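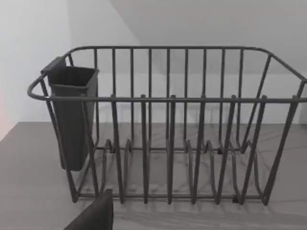

Dish rack with the utensil holder on the left end.

I moved to Skidgate in January, and my English was good for reading but slow for speaking. My neighbor Elmarie Ntuli invited me for dinner in my second week. After the meal I stood up to wash the plates, as my mother taught me, and she told me to sit down. I thought I had made an offense. In my family a guest who does not wash is a lazy guest. In hers, a guest who washes is saying that the house is not in order.

We talked about this until 11 at night. Her friend Wilfredo was there too, and he said that in his home everybody refuses two times and accepts the third time. So now I ask three times. It is a little tiring, but I have learned many words from it.

The most difficult word for me is still "fine." When Elmarie says "I'm fine," she wants no help. When Lejla at my work says it, I should bring her coffee and close the door. I wrote 13 meanings of it in my notebook, and last week I had to cross out 2 of them.

Next month it is my turn to cook for everybody. I will make the bean soup of my grandmother, if I can find the right paprika. If they want to wash the plates, I still don't know what I will answer.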